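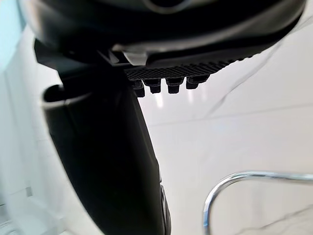
# Chapter 4: Water in the Home

Turn on a tap and count to two. In that short time you have opened a valve, released water that has been squeezed under pressure day and night, and set off a small chain of events that reaches back through your walls, under your street, and up a hill to a tank you may never have noticed. I love this subject, and I hope that by the end of the chapter you'll have trouble walking past a water tower without looking up.

We'll follow the water in the order it travels. First comes the supply side: the main, the meter, the shutoff, and the branching pipes that feed each fixture. After that comes the drain side, where pressure no longer helps us and everything depends on slope and air. Chapter 5 picks up with hot water, so we'll leave heaters alone for now (mostly — they sneak into Section 4.3).

## 4.1 Where the push comes from

Water doesn't climb to an upstairs bathroom because it wants to. Something has to push it, and in most towns that something is height.

Take the town of Flustmont, which we'll use throughout this part of the book. Flustmont has one storage tank on a ridge north of town, and 2,086 homes and shops connected to the pipes below it. Pumps lift treated water up to the tank, mostly at night. During the day, as people shower and cook and fill buckets, the tank drains down through the mains under its own weight. When the pumps stop, the taps keep running. The tank is a kind of battery!

The pressure at any tap depends on how far that tap sits below the surface of the water in the tank. Engineers call this vertical distance the **head**. For every foot of head, still water gains a little over 0.43 pounds per square inch (psi) of pressure. So a kitchen in Flustmont that sits 100 feet below the water surface has a pressure of:

> 100 feet × 0.433 psi per foot = 43.3 psi

That's a comfortable pressure for a house. Notice what is missing from the calculation. The width of the tank isn't there, and neither is the width of the pipe. A skinny column of water 100 feet tall and a lake 100 feet deep press on their bottoms with exactly the same psi. Students have argued with me about this one for years, and I enjoy it every time. If you don't believe it, try the clear tubing activity on the next page before you read further.

## 4.2 Pressure and flow are different things

Here is where many people get tangled up. **Pressure** is how hard the water pushes. **Flow** is how much water comes out in a given time, and we usually measure it in gallons per minute. You can have plenty of the first and hardly any of the second.

Picture a house where every faucet is closed. The pressure in the pipes is as high as it will ever be, and the flow is zero. Now open the kitchen faucet all the way. Water starts moving, rubs against the inside of the pipes, loses some energy at each bend and fitting, and arrives at the spout with less push than it had while standing still. We call that loss **friction loss**. Long pipes make it worse. Narrow pipes make it much worse, and old steel pipes with a crust of minerals inside can be the worst of all.

This explains the famous cold-shower problem, by the way. When somebody flushes a toilet downstairs, more water rushes through the shared cold pipe, friction loss in that pipe goes up, and less cold water reaches the shower. The hot side carries on as before. Out comes a blast of heat and, usually, a yell.

Bláthnaid Breathnach, a plumber who checked the worked problems in this chapter, keeps a pressure gauge with a hose fitting in her coat pocket. She screws it onto an outdoor tap and reads it twice: once with the house quiet, and again with a bathtub filling. If the first reading is good and the second one sinks like a stone, she starts looking for a clogged pipe or a valve that's half shut. It's a lovely test. It takes a couple of minutes and it separates the two ideas better than any diagram I could draw.

## 4.3 The kitchen sink as a meeting place

Of all the spots in a house, the kitchen sink is my favorite for teaching. Hot supply, cold supply, and drain all come together in one cabinet, and you can see most of it with a flashlight. 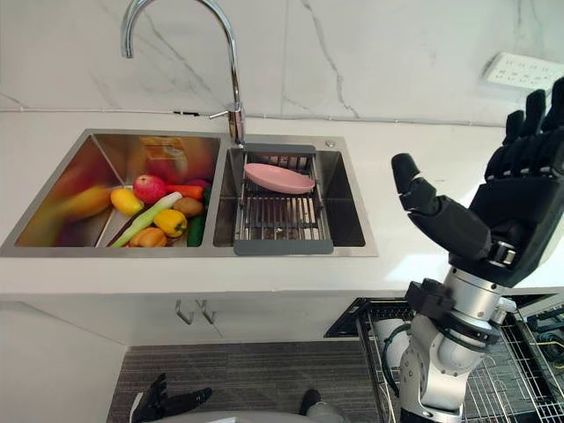
Start at the top and work down. In a single-lever faucet, the handle moves a small part called a **cartridge**. Tilting the lever changes how much water gets through, and turning it changes the mix of hot and cold. Inside a typical cartridge, two smooth ceramic discs slide across each other, and the holes in them either line up or don't. The discs are so flat that water can't find a path between them. When a faucet drips, grit or wear has often spoiled that beautiful fit, or a rubber seal nearby has gone hard.

Under the cabinet you will normally find two small shutoff valves, one for each supply. Learn where they are in your own home. Try turning them, too, with an adult's permission if the home isn't yours to fiddle with. A valve that hasn't moved in years can seize up, and the middle of a leak is a poor time to find out.

Below the drain opening, the pipe dips down and comes back up before heading into the wall. That dip is the **trap**, and it holds a plug of water at all times. The plug is there to stop sewer gas from drifting up into the kitchen. Such a simple idea — a bent pipe and a cup or so of water — and it changed city life for good. Many double sinks send both basins to a single trap, which saves space and works very well as long as the joining pipe is set at the right height.

## 4.4 A month on the meter

Most water meters count in one direction and never reset. To find out how much you've used, subtract the old reading from the new one. One Flustmont family started on 21st September and found that a toilet with a worn flapper had sent 328 gallons down the drain before anyone heard the hiss. You'll work through their meter log in Problem 6, and you'll start a log of your own in the project at the end of the chapter.

**Before you go on**

- Find the main shutoff where you live and sketch the route from there to the kitchen.
- Look up how your town stores its water. Is there a tank on a hill, a tower, or something else?
- Write down a meter reading at bedtime and another first thing in the morning, with no water used in between. Keep both numbers. You'll want them for Section 4.5, where we go hunting for leaks.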